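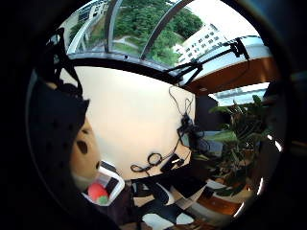
Launceston, 6th May

bodger_anwara wrote:
Right, week one with the Brirau hand-held gripper and I've got opinions! The fisheye is super wide, so I get the window, the potted plant, my glove and the white tray with the red toy thing in it, all at once. Our old Worku unit had a much narrower lens and I was forever losing the tray the moment I tilted my wrist. Did 300 grabs on the Worku back in December and binned heaps of them for exactly that. So far I've binned 2 on this one.
Gripes: the trigger is stiff, and with the bright window up top I can't tell if the exposure is going to behave. Anyone running fixed exposure on theirs?
— Anwara Jayawardena

sewwandi_b wrote:
Fixed, always. Auto will chase that window every time you swing up and your tray goes to mud. Mind you, I reckon you're giving the lens too much credit. All that curve at the rim is pixels you're paying for and then cropping out. I went back to a narrower one on my Bodumness arm and my grasps got better, not worse.

plumbbob72 wrote:
Can't agree with that, Sewwandi. I don't crop at all. The rim is where you get the window frames and the wall, and tracking loves that stuff. Try it facing a plain white wall with a narrow lens and see how long you last.

sewwandi_b wrote:
Fair enough for tracking, but she asked about a gripper! If the tray's sitting low and left like hers, it's tiny and bent. I'd tip the camera down 15 degrees before I touched anything else.

bodger_anwara wrote:
Ooh, hadn't thought of tipping it. The bracket has slots so that's easy enough. The plant is staying though, I like the leaves in there (and it's a decent test with the light coming through them).

kero_tin wrote:
Has anyone had the Brirard controller talking to the Brirau? Mine drops out every 12 minutes, new cable and all.

plumbbob72 wrote:
Firmware. Roll it back one version and leave the power saving off.

kero_tin wrote:
Ta, will have a go tonight.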